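How to Oil and Care for a Wooden Cutting Board

A wooden board will last for years if it gets a little oil now and then and is kept out of the dishwasher. The job takes 12 minutes of actual work, plus one night of waiting.

What you need

Food-grade mineral oil
Two clean cotton rags (an old T-shirt is fine)
Coarse salt and half a lemon
Fine sandpaper, only if the surface feels rough

Don't use olive oil or other cooking oils. They can go rancid in the wood and leave a stale smell that is hard to get rid of. Any plain mineral oil from the drugstore will do, as long as the label says it is safe to swallow. A 100 ml bottle is plenty to start with.

Step 1: Clean the board

Wash both sides with warm water and a drop of dish soap. Don't leave it soaking in the sink. If the board smells of onion, sprinkle salt over it, rub with the cut side of the lemon, wait a few minutes and rinse.

Step 2: Let it dry

Stand the board on its edge so air can reach both faces. Leave it overnight. Wood that is still damp inside won't take the oil well, even when the surface feels dry. I've rushed this step and ended up with a sticky board.

Step 3: Sand if needed

Washing can raise the grain. Go over rough spots lightly, along the grain, and wipe off the dust with a barely damp rag. Let it dry again before moving on.

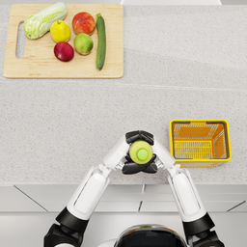
Step 4: Put on the oil

Pour a small puddle in the middle and spread it with a rag, following the grain. Do the faces first, then the edges. End grain drinks more than the rest, so go back to it a second time. If your board has a handle hole, push the rag through and oil the inside as well – bare wood there can dry out and crack.

Step 5: Wait and wipe

Leave the oil on for at least 2 hours. Overnight is better. Then buff off whatever is left with the second rag. The board should feel smooth and not greasy. Lay used rags out flat to dry before you throw them away.

How often to do it

A new board needs oil once a week for the first month. After that, once a month is enough for most kitchens. Winter heating dries wood out, so from November on I check mine more often. Flick a few drops of water on the surface. If they soak in, it's time to oil. If they bead up, leave it alone.

Daily habits

Wash and dry the board right after use, and wet both sides even if only one got dirty. Wetting one side only is a common cause of warping. Store it upright, away from the stove. Keep a separate board for raw meat.

Written by Khrystyna-Mariia Kostiuk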